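Search this blog
Type and press enter

The year I stopped buying soap in bottles

1/14/26

My mother-in-law, Madalena Esteves, has a cupboard in her kitchen in Louro where she keeps only soap. When I came to the family I thought this was a strange thing to collect. Now I have such a cupboard too, a smaller one, and my husband says that I have become more Portuguese than he is.

I want to write down how this happened, because two readers asked me about it after my post on the laundry, and my answers in the comments became too long.

I grew up with liquid soap. In my country in the eighties it felt modern, and the bar was something for the summer cottage, lying on a stone by the lake and always a little sandy. So for all my adult life I bought bottles. Shower gel, hand soap, dish soap, a special one for wool, another for the floor. In July I was cleaning under the sink after a small leak and I had to take everything out. I put the bottles on the kitchen floor and I was ashamed. Many of them were almost empty, and I could not throw them away because there was still something inside, and I could not use them because the pump did not reach it.

Madalena was visiting at that time. She did not comment, but the next morning there was a bar on the edge of the sink, in a saucer.

My first weeks with it were not good. The bar became soft, the saucer was full of slime, and my hands felt tight after washing. I complained to my friend Tuulikki Ahonen, who has made soap at home for many years, and she asked me only where the water goes. I did not understand the question. She meant the water under the bar. A soap which lies in water all day melts all day, and you pay for it and it goes down the drain without washing anything. She told me to find a dish with holes or with high ridges, and to keep two bars and change them every evening, so that one can dry while the other works.

This was the best advice I received, and it is so simple that I feel silly to repeat it. But I have met many people who gave up on bars exactly because of the saucer.

The second thing I learned is that a new bar should wait. Soap that was made in the cold way has a lot of water in it still. Tuulikki lets hers rest for 8 weeks before she gives it to anybody, and if she forgets one in the closet for a year, she is only happy. Factory soap is drier from the beginning, but I take mine out of the paper anyway and let it stand in the linen cupboard. The sheets smell nice and the soap becomes hard. Madalena does the same, and that is the explanation of her famous cupboard.

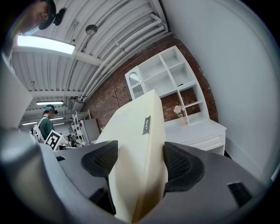

Cream-colored, with a small dark label.

About the smell I have an opinion which not everybody shares. I like soap that smells of soap. In the shop in Estach where I buy, there is a whole wall with lavender, fig, sea salt, even coffee, and the owner, Mr. Alipour, is very patient with people who must smell every one of them. (Babak Alipour, if you go there, please greet him from me. He speaks four languages and sells the best nail brushes too.) I tried the fig. For three days I was enchanted and on the fourth I could not eat my breakfast, because my fingers smelled of fig and the bread also tasted of it. Now I buy the plain one for the kitchen, and for the bathroom I allow myself something with a little rosemary.

Then there is the question of money. I am not an exact person, but last winter I kept the receipts in an envelope. A plain bar of 300 grams costs me 4 euros, and it stands by the kitchen sink for roughly two months. I cut it in three pieces with a wet knife when it is new. If you wait until it is hard it will break in the wrong place, I know this from experience. The bottle I bought before was cheaper on the shelf, but it was finished so quickly that I always had another one on the shopping list.

What did not work for me was the hair. I tried a shampoo bar for the whole autumn and my hair was like a doll's hair. I have heard that the water is important, and ours is very hard. My husband's cousin Gonçalo Rocha uses the same bar in the mountains and his hair is beautiful, but he has very little of it. So I am back to the bottle for shampoo and I do not feel guilty.

The dishes are somewhere in the middle. For glasses and cups the bar is fine, you rub the wet brush on it and begin. For a greasy oven pan I need very hot water and some patience, and when I have no patience I use the liquid that still waits under the sink. It will be finished one day.

The small ends I collect in a jar. When the jar is full I grate them, pour a little boiling water over, and press everything in an old yogurt cup. The result is ugly, gray with spots, and I use it for collars and for socks. Madalena sews hers into a little bag made of an old towel, which is more elegant, and she hangs it by the garden tap. I have asked her to show me the stitch when we come for Easter.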